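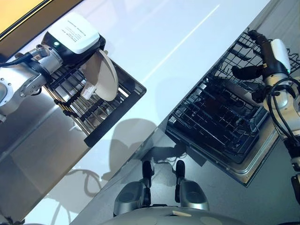

Christos Tzanetos buys equipment for Stidodon, a catering firm in Esville, and his first budget for a two-armed robot was wrong. "I had a line for the machine and a line for delivery," he says. "The racks, the spare finger pads and the changes to the counter came to 7 per cent on top, and I had nothing down for them."

The firm looked at two suppliers, Trendow and Kalogeropoulos. Trendow was cheaper to buy. Kalogeropoulos put servicing in the price, and Tzanetos went with them after working the cost out over 62 months instead of one year.

He asked both for a trial with Stidodon's own plates. "A demonstration plate tells you very little. Ours are a bit heavier and the rim is different. Moving plates between racks is the job, so that's what I wanted to see."

The order was approved in May. Delivery was quoted at 84 days, and he has kept the agency dishwashing contract going for two months past that.

Would he buy a second? He has left it out of next year's plan. "I want a year of repair bills first. If the grippers wear faster than they told us, the sums change." He keeps those bills on a separate sheet from the rest of the kitchen.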